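Hands on the Switchgear: The Vekavley Panel Operator Package

Low-voltage switch rooms are full of controls that were designed for a person standing in front of them. Remote operation normally means replacing those controls with motorized breakers and a network interface, which takes an outage, a wiring revision and a new set of drawings. Vekavley sells the other approach. Its Panel Operator package puts an arm and a five-fingered hand in front of the existing door and leaves the door as it is.

The package was introduced in December, and we looked at it over two visits to the Quartey training hall, where the supplier keeps a demonstration cabinet. What follows covers the hand, the task software, the safety arrangements and the service contract. It doesn't cover drawout breakers or anything that needs the door opened under load. Vekavley doesn't offer the package for either.

The demonstration cabinet is a two-door unit with a typical mix of hardware: indicator lamps, flush pushbuttons, a mushroom-head emergency stop, a digital power meter and several rotary switches. A lever-type selector is the usual first test. It calls for contact on both sides of the handle and a turning motion about a fixed axis, and a small error in that axis shows up as side load on the shaft.

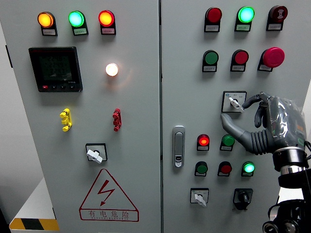 Does the cabinet need to be modified before the system can work on it?

Nothing is added to the door itself. The installer surveys the panel, records the position and type of each control, and enters the allowed states for each one. The door must be closed and latched during the survey, and it must be surveyed again if a device is moved or swapped for a different style.

The survey is the slowest part of commissioning. Quartey's staff allow 5 hours for a cabinet of ordinary density, most of it spent typing label text and checking it against the drawings. The software, called Taline, proposes a device type for every control it finds, and the operator accepts or corrects each proposal. In our session it proposed the right type for the pushbuttons and the emergency stop. It twice proposed a lamp where the drawings called for a pushbutton, a mistake that matters because Taline will not press anything classed as a lamp.

Once the survey is signed off, tasks are written as short sequences. Each step names a device, a target state and a check. The check may be a lamp, a meter reading or the final angle of a handle. If the check fails, the sequence stops and the hand withdraws. There is no automatic retry on rotary switches in the standard configuration, though it can be enabled for pushbuttons.

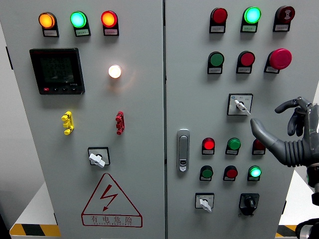 Step limits are set per device. For a selector, the installer enters the detent angles and a maximum turning force. Vekavley ships default limits for common switch families, and they are conservative; on one stiff selector the default stopped the motion short of the detent, and the limit had to be raised by hand. We would like to see that change require a second sign-off. At present any user with installer rights can make it, and the entry goes into the log with no comment field.

Approach speed is slow. A single selector operation, from the rest position to the confirmed state and back to rest, took 28 seconds on the default profile. A technician does the same thing in the time it takes to read the label. For scheduled switching the difference is of little consequence. For anything with a response time written into a procedure, the package is unsuitable, and the manual states this on its second page.

Grip is handled by a set of nine stored hand shapes, selected by device type. Lever selectors and round knobs use separate shapes. The fingers close until they meet resistance, then hold while the arm provides the turn. Flush pushbuttons are pressed with one fingertip. Closely spaced buttons are the weak point: the hand is bulky next to a row of devices, and the unused fingers can hide neighboring controls from the camera. Taline deals with this by taking its confirming view after the hand has backed away, which adds time to every step.

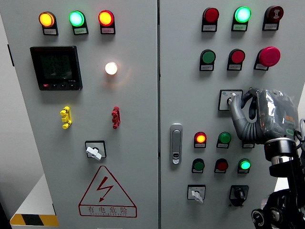

Safety and isolation

The arm has its own emergency stop circuit, separate from the one on the cabinet. Pressing the arm's stop holds it in place. It doesn't release the grip, and the instructions for freeing a held switch by hand deserve a place on the wall beside the unit. They are currently in an appendix.

The panel's emergency stop is treated as a special case. Taline will press it only from a dedicated sequence, and resetting it is excluded altogether. A person has to go to the cabinet. We think that is the correct choice, and sites that ask for it to be changed are told no.

The package carries no arc-flash rating of its own. Its value in that respect is that the person giving the command can be in another room. The site's existing assessment still governs who may stand near the cabinet, and the arm must be parked before anyone opens a door.

Reading meters and lamps

Taline reads digital meters as text and lamps as lit or unlit. Lamp reading was dependable in the even light of the training hall. Bright lamps throw a halo onto pale paintwork, and the software ignores it by sampling only inside the lens outline drawn during the survey. Meter reading was less consistent. Thin digits on a dark display were sometimes returned with the decimal point missing, so a limit check written for volts failed on a number ten times too large. The workaround is to enter a fixed decimal position for each meter line.
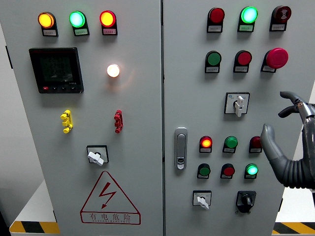

Page last changed: December. Meter reading notes revised.

Vekavley says a meter template library will be added to Taline. Until it arrives, we would not write any sequence in which a meter reading is the only check. Pair it with a lamp or a handle angle.

Service and supply

The package is sold with the arm, hand, camera head, controller and a Taline license for one cabinet. Additional cabinets within reach need only a further license and a survey. Gevuda handles installation and field service, and its contract includes one visit a year, a replacement hand on exchange and remote help during business hours. Out-of-hours support is charged separately.

Finger pads are a consumable. Gevuda inspects them every 200 operations during the first year and lengthens the interval if wear is even. Protective wrap over the back of the hand is permitted, provided the fingertips stay clear.

Sites with many identical cabinets will get the most from the survey work, as a finished survey can be copied and then verified on each unit. For a single panel that is switched a few times a year, the commissioning hours are hard to justify against a trained person and a permit. Buyers should ask for a trial on their own door, with their stiffest switch included in the sequence.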